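About Pavliuk

Pavliuk writes control and planning software for manipulation. The company has 11 employees, most of them engineers, and works from one floor of a building in Flatstead. We do not make arms, grippers or cameras. Customers bring their own hardware, and we supply the code between the sensor and the motor driver.

The company was started to maintain a single product, a trajectory planner called Grollcombe. It is still the largest part of what we sell. Grollcombe takes a joint model, a set of limits and a target pose, and returns a timed path that respects velocity, acceleration and jerk bounds. It runs on an ordinary industrial PC and does not need a graphics card. Version 3 replaced the old text configuration with a typed schema, and files that used to fail at run time are now rejected at load.

The second product, Zitavcombe, came out of work on learned policies. Teams that train policies from demonstrations spend much of their time on problems unrelated to the model: clocks that drift between devices, dropped frames, wide-angle calibration that goes stale when a lens is remounted, and gripper widths recorded in one unit and replayed in another. Zitavcombe is a set of command-line tools that checks for these faults and, where it can, corrects them. Each correction is written to a log next to the recording, and the original file is left unchanged.

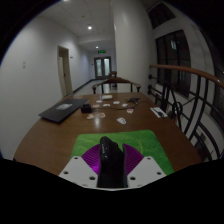
A recording passes through Zitavcombe in a fixed order. Timestamps are aligned first. The camera model is then fitted or verified, the tool pose is estimated from the video and the inertial data, and the gripper opening is resampled to the same rate as the pose. Segments where tracking is lost are marked and excluded by default. The user can override the exclusion, but the override is stored with the data set and shows up in every report generated from it. The output is a plain directory of arrays with a manifest that lists units, frames of reference and software versions.

Both products share a test suite of 3,382 cases. Of these, 456 are regression tests taken from faults reported by customers, reduced to the smallest input that reproduces the problem. The full suite runs before every release and the regression set runs on every commit. A release that fails any case does not ship. We publish the list of known limitations with each version, and it is usually longer than the list of new features.

How we work

Support questions are answered by the engineers who write the code. There is no separate help desk. A question that comes up more than once becomes a change to the manual, and if the manual cannot fix it, a change to the interface. Customers on a maintenance contract receive source code for the planner core and may build it themselves. Compiler versions we have tested are listed in the release notes - other versions may work, but we will ask you to reproduce a fault on a listed one.

We take on a small number of integration projects each year. These cover driver work, hand-eye calibration, collision model cleanup and timing analysis on existing cells. Safety-rated functions are outside our scope. Our software sits above the safety controller and assumes that one is present and correctly configured.

Hiring and visits

We hire for C++ and Python, with a preference for people who have debugged real machines. Student placements begin in September and last one semester. Applicants are asked to send a short sample of code they wrote and still understand, with a note on what they would change in it.

Visits to the Flatstead office are by appointment. Customers who want a recording reviewed before a visit should send the raw files, the calibration used and the firmware version of each device.

Page last revised Sunday, April 18, 2021.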